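Subject: Re: Brestlow drive, segment gaskets and the grout question
From: Gemma Ashworth
To: soft-ground tunneling list

Pauline Ackroyd wrote:

> Has anyone on the list closed out a job with a mixed gasket supply? We are
> partway along the Brestlow water transfer drive and the second batch of
> segments has come with a gasket from a different mold. The groove is the
> same, the closing force on paper is the same, but the corners look stiffer
> to the ring crew and we have had corner spalls on the key that we did not
> have before. The supplier says the batches are compatible. The designer
> says they are compatible if the gap and offset stay within tolerance, and
> then declines to say what happens at the one ring where the old batch meets
> the new one.
>
> Second question, probably related. Our annulus grout take has gone up over
> the same length. Ground is a stiff clay with sand lenses, water table well
> above the crown. I would like to know whether to chase the gasket, the
> grout or the ring build first, as I can't stop the machine to chase all
> three.
>
> Pauline

Pauline,

We had something close to this on the Birkham interceptor, so I will set down what we found and you can judge how much of it carries over. Birkham was a smaller bore than yours and the ground was siltier, but the water head was similar and we also changed gasket supply partway through.

Start with the ring build. I say that first as it is the cheapest of the three to check and it can be done during the normal cycle. Have the shift engineer measure lips and steps at every joint for a full shift, with the ring still inside the tail skin, then measure the same rings again once they are clear of the tail brushes. If the steps are small inside the skin and larger outside, the ring is moving in the annulus and your gasket is taking the blame for the grout. If the steps are already there inside the skin, it is a build problem and the stiffer corner is making it show.

At Birkham they were already there. The key was being pushed home with the adjacent segments slightly closed in, and the old gasket had enough give in the corner to hide it. The new one did not. We opened the gap before inserting the key, went back to lubricating the full length of the radial joint, and made the erector operator wait for a check on the gap before going in. The spalls dropped off within a few rings. It cost us 7 minutes a ring to begin with and less than that once the crew had the habit.

On compatibility, ask for a test and not a letter. The test you want is a T-joint specimen with old gasket on one side and new on the other, set at the worst gap and offset your specification allows, then pressurized in steps and held. Straight joint tests will not tell you much. The corner is where the two profiles disagree, and a straight specimen has no corner. Our lab at Brinkmann turned this around quickly after we sent them offcuts from both batches. I have notes on the rig and can send them off list.

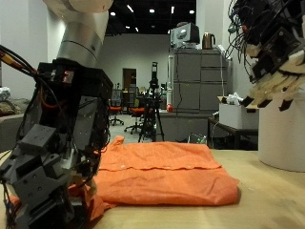
Reading time: 6 minutes

For the transition ring itself, we did not rely on the mixed joint. We picked a location in the best ground we could get, fitted a hydrophilic cord on the circumferential face outside the bolt line, and grouted through the segment sockets behind that ring and the ones on either side as a second pass. It has stayed dry to the eye through the inspections I was there for. I can't speak for later ones.

Now the grout. Before treating the higher take as a loss, check what it is being compared with. Work out the theoretical annulus from the cut diameter you are running today, with the gauge cutters as they are now. If the gauge tools were changed at the last intervention then you are cutting a bigger hole than you were with worn ones, and some of your increase is simply that. We lost most of a week to this. The volume had gone up, everybody went looking for a sand lens, and the gauge cutters had been replaced the shift before it started.

If the cutters do not explain it, look at these next:

— Pressure at each injection line, logged separately. An average across the lines will hide one that is blocked while another is doing all the work.
— Gel time of the mix as pumped, sampled at the tailskin end. Ours was fine at the batching plant and slow at the face after a long pipe run, and a slow mix will travel forward along the shield or out into any sand it meets.
— Tail brush condition and grease use. A rise in grease alongside the rise in grout points toward the brushes.
— Surface and subsurface settlement points over the same length. If you are putting in more and the ground is still going down, the grout is not where you want it.

We logged all of this through Plinora, which handled the line pressures well enough but by default smoothed them over a 60 second window. Turn that down if your system does the same. The spikes that tell you a port is clearing are shorter than that and they vanish from the plot.

One caution about pressure. It is tempting to push the grout pressure up to get the ring locked in quickly. With sand lenses and a stiff corner gasket I would be careful. We raised it over a stretch of some 300 rings and all we got for it was ovalization and a new set of steps at the crown. Going back to the original setting with a faster gel did more good.

So my order would be ring build, then gauge cutters and line pressures, and the gasket test running at the lab in the meantime. None of the first checks needs the machine stopped.

Two things I would like to know, if you can share them. Is your key going in at the same few clock positions or are you using the full range? And are the spalls on the leading or the trailing edge? Ours were nearly all on the trailing edge, which fitted with the key being forced. If yours are on the leading edge I would look at the ram shoes and the packing before anything I have written here, as a shoe sitting slightly off the segment centerline will do that without any help from a gasket.

On the commercial side, keep the damaged segments tagged by batch from today if you are not doing so already. We went back and tried to sort ours after the fact, out of more than 2,000 segments, and the repair records gave the ring number but not the mold. It made the conversation with the supplier much longer than it needed to be. Photographs with the mold stamp in view are enough.

I am on site until the end of June and slow to answer during the day shift. Evenings are better.

Gemma

List contact: write to the list owner | Copyright of messages remains with their authors | Back to top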